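Padlocks and Keys: Matching, Testing and Labeling a Mixed Set

Facilities Handbook, Section 3
Revised Tue 5 April

Purpose

This page sets out the procedure for matching loose padlocks to their keys, testing each pair, and returning the set to service. It applies to all locks issued from the Cabello building key store, including those used on lockers, tool cages, bicycle enclosures and meter cabinets. It does not apply to door cylinders or to any lock on a fire exit. Those are handled by the locksmith under the Skasham service agreement.

Staff who collect padlocks at the end of a rental period should follow the steps in the order given. A set that has been tested only in part must not be put back on the shelf with a tested set.

Before You Begin

Sign the locks out of the returns bin and record the bin number on the worksheet. Work at a flat table with good light. Choose a surface that is plain or lightly patterned, as small keys are easily lost against a dark or busy one. Wipe the surface first and clear away papers, staples and packaging.

You will need the following:

A clean, dry cloth
A soft brush, such as an old toothbrush
Dry graphite or PTFE lubricant
Split rings and blank key tags
A fine permanent marker
400-grit abrasive paper for rusted shackles
The worksheet for the current bin

Do not use cooking oil, general household oil or grease on any padlock. These collect dust inside the keyway and will cause the pins to stick during cold weather. Locks returned from the outdoor enclosures each January are the ones most often found in this condition.

Step 1. Sort the Locks

Place every padlock on the table with its label or printed side facing up, if it has one. Separate the locks by body color first. Within each color, separate them by size. Color is the quickest guide to the issue group: blue locks are assigned to lockers and black locks to cages and cabinets.

Leave closed shackles closed for now. If a lock has been returned open, leave it open and keep any key found in it where it is. A key that is already seated in a lock should be treated as a likely match, but it must still be tested in Step 3. Locks are sometimes returned with the wrong key pushed partway in.

Step 2. Sort the Keys

Keys will arrive in one of three conditions: on a ring attached to a lock, on a ring by themselves, or loose. Keep these groups apart. Do not remove any key from its ring until it has been tested, even where the ring is bent or the tag is missing.

Look at the shoulder and the blade of each key. Keys for the small locks have a short, narrow blade and will not fit the larger keyways. Setting the obvious mismatches aside at this stage saves a good deal of testing later. If a number is stamped on the bow of the key, copy it to the worksheet now.

Set aside any key with a cracked bow, a twisted blade or visible burrs. A damaged key may turn once and then break off in the lock.

Step 3. Test Each Pair

Hold the padlock in one hand with the keyway toward you. Hold the key by the bow, line it up with the keyway, and slide it in without turning. It should travel its full length with light pressure. If it stops short, withdraw it, turn it over and try once more. If it stops short again, it is not the correct key or the keyway is blocked.

When the key is fully seated, turn it gently. Do not use pliers or another tool to gain leverage. On most of the locks in the store the shackle will rise when the key is turned; on some older ones it must be pulled by hand while the key is held in the open position.

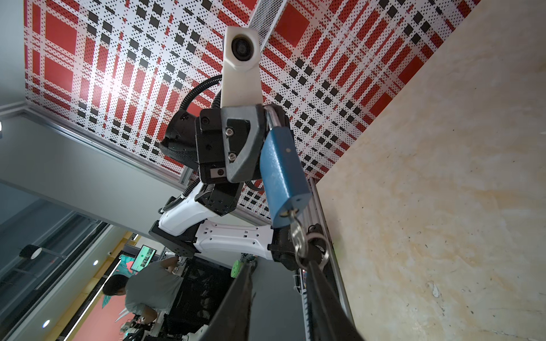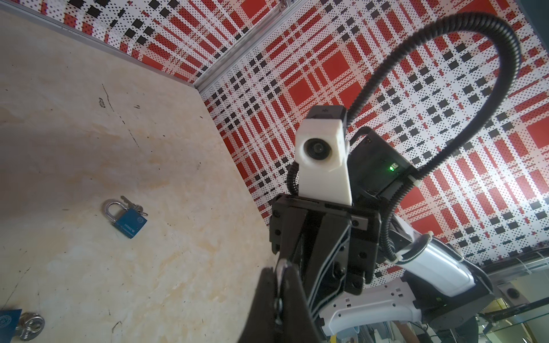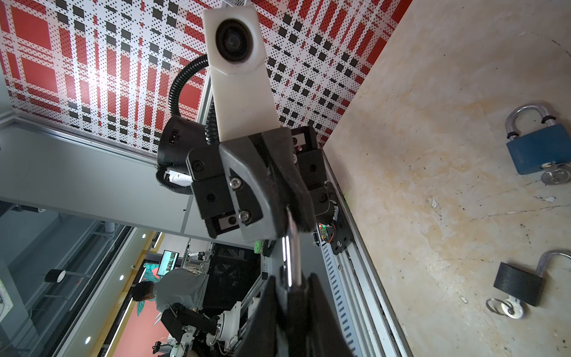
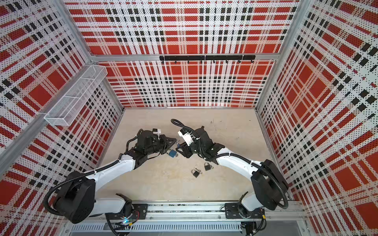 Once the shackle has been released, swing it clear of the body and check that it moves freely. Close it again by pressing straight down until it catches, and pull on it firmly. Repeat the full cycle of opening and closing 2 more times. A lock that opens on the first attempt and sticks on the second has failed the test.

Some locks hold the key captive while the shackle is open and will not give it up until the lock is closed. This is a normal feature and should not be recorded as a fault. Do not force the key out.

When a pair has passed, place the key on a split ring, hang the ring on the shackle, and close the lock. Move the pair to the far side of the table so that it is not handled a second time. Where a lock has more than one key, every key must be tested in it. Duplicate keys are often poorly cut, and a set is complete only when all of its keys work.

Step 4. Clean and Lubricate

Brush the base of the lock around the keyway, holding it upside down so that grit falls out. Wipe the body with the dry cloth. Scratches and worn paint do not affect the working of the lock and do not need to be repaired.

Light rust on a shackle may be removed with the abrasive paper. Rub along the length of the metal, wipe it, and check that no grit has fallen into the holes where the shackle enters the body. Deep pitting is a reason to withdraw the lock.

Apply a small amount of lubricant to the keyway and to each shackle hole. Insert the correct key, work it in and out several times, and wipe it after each pass until it comes out clean. Allow the lubricant to settle before hanging the lock back on its hook.

Step 5. Label and Record

Write the store number on the key tag in permanent marker. Do not write the locker, cage or cabinet number on the tag. A lost key must not lead the finder to the place it opens. The link between the two numbers is kept in the Kultivov register and nowhere else.

Store numbers run up to 4,000. Numbers belonging to withdrawn locks are not used again. For each pair, enter the following on the worksheet:

Store number
Body color and size
Number of keys tested
Result of the test
Lubricated, yes or no
Your initials

Where there are duplicates, one key stays with the lock and the remainder go into the sealed envelope for that number. Envelopes are filed in the key cabinet in numerical order.

Unmatched Locks and Keys

A lock without a key goes into the red tray. A key without a lock goes into the small drawer beneath it. Both are held for one full rental period, during which each new bin should be compared with them. Many missing keys come back with the next return, often in the wrong envelope.

At the end of that period, unmatched closed locks are sent for recycling. Unmatched open locks may be kept as display pieces or used for training, provided the store number has been struck from the register. Unmatched keys are always destroyed.

Do not attempt to pick, shim or cut a lock at the sorting table. Requests to cut a lock in place should be made on the Jelach work order form, with the location and the reason stated.

Common Problems

The key enters but will not turn. Check that it is fully seated, then press down on the shackle while turning. Pressure on the latch is the usual cause. If the key still will not turn, apply lubricant and wait before trying again.

The key turns but the shackle does not rise. Tap the side of the body lightly against a block of wood while holding the key in the open position. Use a folded cloth to protect the finish.

The shackle will not stay closed. Check the notch for wear and the shackle hole for debris. If cleaning makes no difference, withdraw the lock.

The key is stiff when withdrawn. Return it to the exact position in which it entered and pull straight out. A stiff key that has been cleaned and lubricated should be replaced with a duplicate from the envelope.

Returning the Set

Place the finished pairs in the issue box with their tags facing outward, smaller locks at the front. Attach the worksheet to the lid and return the box to the key store counter before the end of the shift. Boxes left on the sorting table overnight will be treated as untested and must be checked again from Step 3.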